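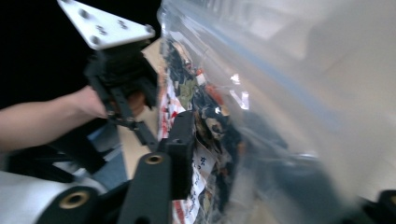
I have been meaning to write this up since August, when my sister sent me a cutting about household machines and asked whether one could have the kitchen drawer off my hands before I turn seventy. My view, for what it's worth, is that folding towels is the easy part and bags are where it all comes unstuck. Think about a clear zip-top bag full of crumpled bits and pieces, the plastic all creased and shiny, with a handwritten label in among the contents. You or I would pinch it near the seal without a thought. A machine has to work out where the plastic is when it can see straight through it, and then hold on to something that changes shape the moment you squeeze. I packed and sorted for a mail-order firm for 20 years and I still got caught out by bags, so I do have some sympathy! Anyway, I'd love to hear from anyone who has seen it done properly, at home or at work.
posted by hortensia_g
14 comments · 3 shares

Yesenia R. wrote:
Lovely post, and I'm going to disagree with it, I hope in a friendly way. We've had a Kimness arm on the packing bench at Omton since the spring and it lifts bags all day long. They're filled by weight so they all come down the line more or less the same plumpness, and it takes them from the top with a sucker. The best shift so far was 912 bags with 25 dropped, and I've known people do worse on a night shift (I have done worse on a night shift). So I'd say the shop floor is there already, or near enough that arguing about it is a bit silly.
6 likes

hortensia_g wrote:
Well, I'm glad it works for you, Yesenia, and those are better numbers than I'd have guessed. But all the same plumpness is doing an awful lot of work in that sentence, isn't it? My drawer has bags inside bags. Some are half open, one has been mostly elastic bands for years, and the seal is never where you'd want it. Who's going to fill my drawer by weight?
9 likes

Gleice Assunção wrote:
With Hortensia on this one. We had a Buko on trial at my mother's flat, the little one on wheels, and it was very good at fetching the post and hopeless at anything that crackled. It would take hold of a bread bag, the bag would slide, and it would carry on across the kitchen quite happily holding nothing. Mum took to following it about and saying "no, love, go back", which rather defeats the object when you've got it in to save her legs.
11 likes
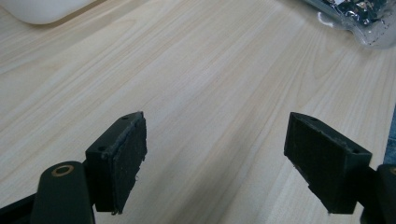
What would it take for a machine to tidy a drawer of mixed bags without help? Mostly a better sense of touch, so that it can tell when something is slipping and tighten up before it's gone, and then a great deal of practice on bags that don't match. Seeing helps too, of course, but in my experience of fitting these things (I did it for a living until my knees objected) people spend all their money on the eyes and very little on the fingertips. Soft pads make a real difference. So does a plain surface with room to work, and I don't know many kitchens that can offer that.
posted by edgar_henao
8 likes

Yesenia R. wrote:
Édgar, fair enough about touch, but we did the whole job with suction and hardly any touch at all. You can go a long way by making the work easier for the machine. Nobody thinks a dishwasher is cheating for wanting the plates in a rack.
4 likes

edgar_henao wrote:
True, and I'd never knock a dishwasher! But you load the rack, and that's the bit Hortensia is asking about. If I have to lay her bags out nicely for the arm, I may as well put them away while I'm there.
7 likes

Marisol M. wrote:
Can I ask about money, as the practical one? I was quoted 2000 for an Inga, second-hand, and the chap was very honest that it would do worktops and light laundry and that was your lot. I keep going back and forth. I've got bad wrists, so even getting the washing out of the machine would be a help to me, and I could live with sorting my own drawers.
2 likes

Gleice Assunção wrote:
Marisol, ask him to let you have it for a fortnight first, and give it your worst washing, duvet covers with socks up inside them and so on. Mum's was a different creature once it was out of the showroom.
5 likes

hortensia_g wrote:
Do let us know how you get on, Marisol. I'd be tempted myself for the laundry. The drawer I shall do on a wet afternoon with the radio on, same as always, and Yesenia is welcome to send her arm round if it fancies a challenge.
10 likes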